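自宅の流し台でロボットアームに皿を持たせる　その4：グリッパーの調整と水切りラックへの受け渡し

前回までで、アーム本体の固定と配線、手首のセンサーマウントの取り付けが終わりました。今回は皿をつかみ、流しの上を通して水切りラックまで運ぶところを作ります。洗う動作は扱いません。

用意するもの

・前回組み立てたアームとグリッパー
・リムのある丸皿 2枚(割れても困らないもの)
・滑り止め用の薄いゴムシート
・結束バンド
・タオル
・ノートPC(制御ソフトはCotanoを使っています)

1. 電源を入れる前の確認

蛇口のまわりは、アームがいちばんぶつけやすい場所です。電源を切ったまま手でアームを動かし、肩から手首までのどこも蛇口に当たらない姿勢を探してください。私は蛇口の手前側だけを通すことにして、Cotanoの進入禁止領域に蛇口を囲む直方体を登録しました。余白は100 mm取っています。最初は狭くしていましたが、皿を持つと手先の外形が皿のぶんだけ大きくなるのを忘れていて、縁を一度ぶつけました。

水栓は元から止めておきます。調整中は水を使いません。

2. 指先にゴムを貼る

ゴムシートを指の幅に合わせて切り、内側の面に貼ります。端が指先からはみ出すと、皿の下に差し込むときにめくれます。先端から少し下げた位置で切りそろえてください。接着剤が固まるまで一晩置きました。

3. つかむ位置を決める

皿は縁をつまみます。中央を吸盤で吸う方法も試しましたが、皿の裏に水が残っていると空気が漏れるのでやめました。

つまむ深さは、リムの立ち上がりに指先が届くところまでにします。浅いと、持ち上げた瞬間に皿が自重で回ります。深すぎると指先が平らな部分に乗り上げて、閉じ切る前に皿を押してしまいます。

Cotanoでは、把持点を皿の中心からの距離と角度で指定します。皿ごとに登録が必要です。直径の違う皿を同じ設定で使い回すと、まず失敗します。

4. 把持力の設定

グリッパーの力は0から255までの値で指定します。100では、持ち上げたあとに皿がゆっくり傾いていきました。200でほぼ安定し、手で軽く揺らすとまだずれる程度です。今は224で使っています。この値は私のグリッパーとゴムの組み合わせでのものなので、低いほうから順に上げて決めてください。皿の下の流しにはタオルを敷いておきます。

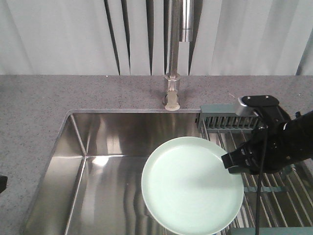
流しからラックへ移すときは、水平のまま横に動かそうとしないほうが楽です。皿を少し傾けておくと、最後にラックの隙間へ合わせるときに手首を回す量が減ります。経路は次の四点で登録しました。

・つかむ点
・流しの上の待機点
・ラック上の進入点
・置く点

待機点と進入点の間は速度を落とします。つかんだ直後に速く動かすと、皿が縁を軸に振れて収まるまで時間がかかります。

5. ケーブルの逃がし

手首から出るケーブルは、張りすぎると回転の端で引っ張られ、たるませすぎるとラックの棒に引っかかります。手首を両方向にいっぱいまで回し、いちばん長さが要る姿勢で結束バンドの位置を決めてください。バンドは締め切らず、ケーブルが滑るくらいにしておきます。

コネクタの向きについては、同じアームを使っているバカリ・ムファウメさんから助言をもらい、下向きに出す形に変えました。上向きだと、濡れた皿から水が伝って入るおそれがあるとのことです。

6. センサーの位置合わせ

手首のセンサーは、ステンレスの反射に弱いです。流しの底に映った皿を本物の縁と取り違えることがありました。対策は二つ入れています。

まず、照明を真上から当てないこと。うちでは流しの上の灯りを消し、部屋の灯りだけで動かしています。

次に、検出する高さの範囲を絞ること。流しの縁より下にある輪郭は無視する設定にしました。流しの底に置いた皿は拾えなくなりますが、今回は手で皿を持たせるところから始めるので問題ありません。

7. ラックに置く

置く点は、皿の下端がラックの棒に触れる少し手前に登録します。そこから下向きに低速で下げ、手先の力が増えたところで停止、指を開いて後退、という順です。

指を開く幅は最小限にします。全開にすると、外側の指が隣の棒に当たります。後退の向きも大事で、真横に抜くと皿を引きずります。私は皿の面に沿って斜め上へ抜いています。

うまくいかないとき

皿が回る：つまむ深さを見直します。力を上げるのはそのあとです。
置いたあと倒れる：傾きがラックの棒と合っていません。進入点の手首の角度を少しずつ変えてください。
途中で停止する：進入禁止領域に皿の外形がかかっています。登録した皿の直径が正しいか確認します。
縁を検出しない：淡い色の皿は背景との差が出にくいので、露出を一段下げます。

設定ファイルは2021年5月22日時点のものを配布ページに置きました。4月に公開した版とは進入禁止領域の書式が違うため、古いファイルに上書きせず、新しく読み込んでください。

次回は皿を2枚続けて置く手順と、隣の皿を避ける経路を扱います。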